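Petia Street Library Newsletter
Apr 15, 2021

THE PUZZLE AND GAME SHELF IS BACK!

Regulars have been asking since January, so I'll get right to it: the puzzle and game shelf is open again, in its old spot by the Grandine Room door, and it is fuller than I have ever seen it. Every box has been opened, sorted, wiped down and given a fresh label. Big thanks to Paula Moldovan, who spent most of the winter at the long table with a lamp and a thermos, putting together every jigsaw we own to see which ones were complete. (She did the all-blue sailboat one. Twice!)

The catalog now lists 1,757 items for the whole family collection, games and puzzles included, and you can search it from home. Type "game" in the subject box and then pick an age group. If something is checked out, place a hold and we'll send you an email when it comes back. Pickup is still at the side window on Pacheco Avenue for anyone who would like to stay outdoors.

A few notes on borrowing. You may take 2 games and 3 puzzles per card, for the same loan period as picture books. Renewals are fine unless another family is waiting. Please count the pieces before you bring a game back, and if one has gone under the couch for good, just tell us! We keep a drawer of spare dice, pawns and sand timers, and there is no fine for a lost piece. We would much rather know than have the next family find out halfway through a rainy afternoon.

What should you try first? For little ones I love the matching games, especially the farm animals, which my own nephew made me play until I was seeing sheep in my sleep. Kids in the middle grades have been wild about Pramov, a trading game where you run a river port and everybody ends up owing everybody else barley. It takes a while to learn, so read the rules the night before. Grown-ups, the word games are on the top shelf, and the big jigsaws are underneath, lying flat so the boxes don't split.

Stacking and building games deserve their own mention, as they work for nearly any mix of ages. A five-year-old can beat a grandfather, and often does.

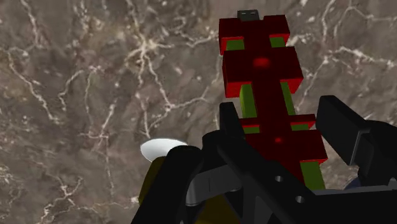

If you have games at home that you've outgrown, we'd be so happy to have them. Leave them at the front desk with your name on a slip of paper, and put a rubber band around the box if the lid is loose. We have room for 40 more before we need another bookcase, and I have already been measuring the wall.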